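Neues aus der Faltlinie – was sich bei uns gerade ändert
Lesezeit: 3 Minuten

Kurz vor Jahresende noch ein Stand aus Stollberg, weil so viele gefragt haben. Die einen im Pausenraum, die anderen per Mail, und zwei Leute haben mich auf dem Parkplatz erwischt. Also der Reihe nach, soweit ich es weiß.

Firnarero läuft seit September. Projektname, bitte nicht mich fragen, der kam aus Stalham. Ziel: Tücher greifen, ablegen, falten, stapeln. Erstmal nur die kleinen Formate, also Serviertücher und Mitteltücher. Tischwäsche bleibt komplett bei euch in der Handfaltung, da ist auch nichts anderes geplant. Bettwäsche sowieso.

Mimoza Shehu leitet den Versuch von unserer Seite aus. Viele kennen sie noch aus der Spätschicht an der Mangel. Sie hat mit den Technikern von Perić die Griffpunkte durchgesprochen, Tuch für Tuch. Wo fasst man an, wo zieht man glatt, was macht man wenn die Kante umschlägt. Das steht in keiner Arbeitsanweisung, das haben die Kolleginnen in den Händen. Hat länger gedauert als gedacht, die erste Liste hatte 103 Punkte und davon ist inzwischen einiges wieder gestrichen.

Gearbeitet wird auf dem Versuchstisch, braunes Papier drauf, mit blauem Klebeband in Felder geteilt. Bitte das Band nicht abziehen und auch nichts drauf abstellen, keine Becher, keine Klemmbretter. Ist schon passiert.

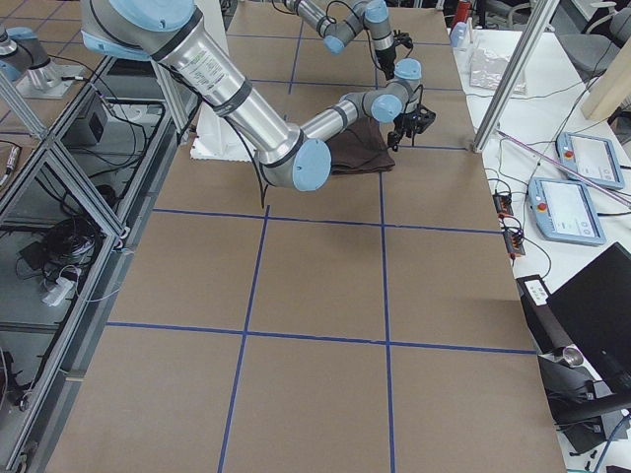 Zum Tempo, weil das die häufigste Frage ist. Im besten Durchgang bisher 204 Tücher in einer Schicht. Eine geübte Kraft schafft 1000 und mehr, das muss man so deutlich sagen. Dunkle Stoffe sind schwierig, dünne auch. Perić meint, da geht noch was mit der Software, warten wir ab.

Was heißt das jetzt für die Leute? Stand heute:

Keine Stelle fällt wegen dem Versuch weg. Steht so in der Vereinbarung mit dem Betriebsrat, hängt am Brett neben der Stempeluhr.

3 Kolleginnen aus der Faltung sind stundenweise beim Versuch dabei und werden angelernt: Ablauf starten, anhalten, Bedienpanel, Fehler quittieren. Die Stunden zählen normal, Zulage wird nach Anlerngruppe bezahlt. War bei der ersten Abrechnung falsch, wird mit der nächsten korrigiert.

Der Schichtplan bleibt bis auf weiteres wie er ist. Wer Bedenken hat wegen der Nachtschicht: bitte direkt zu Mimoza und nicht über drei Ecken.

Was sich merkt: die Arbeit wird anders. Weniger Griffe, mehr Hinschauen. Manche finden das angenehm für die Schultern, eine Kollegin sagte mir, sie sei abends müder im Kopf als früher in den Armen. Das nehmen wir ernst, deshalb wird jetzt nach spätestens zwei Stunden gewechselt – erstmal auf Probe. Rückmeldungen dazu sammelt Mimoza bis 30.11.2024, Zettel in den Kasten oder mündlich, beides geht.

Und noch was zum Ton. Es gab Sprüche, in beide Richtungen. Wer beim Versuch mitmacht, sägt nicht am Stuhl der anderen. Wer skeptisch ist, ist deswegen nicht von gestern. Muss man nicht ausdiskutieren, aber lasst die Leute ihre Arbeit machen.

Besichtigung nach Absprache, immer nur kleine Gruppen und bitte mit Sicherheitschuhen. Nächster Bericht, wenn die Mitteltücher durch sind.

Zuletzt erschienen
Neue Spinde im Erdgeschoss: Schlüsselausgabe
Mangel 2 nach der Wartung
Kantine: geänderte Zeiten über die Feiertage
Besuch aus Stalham, ein kurzer Rückblick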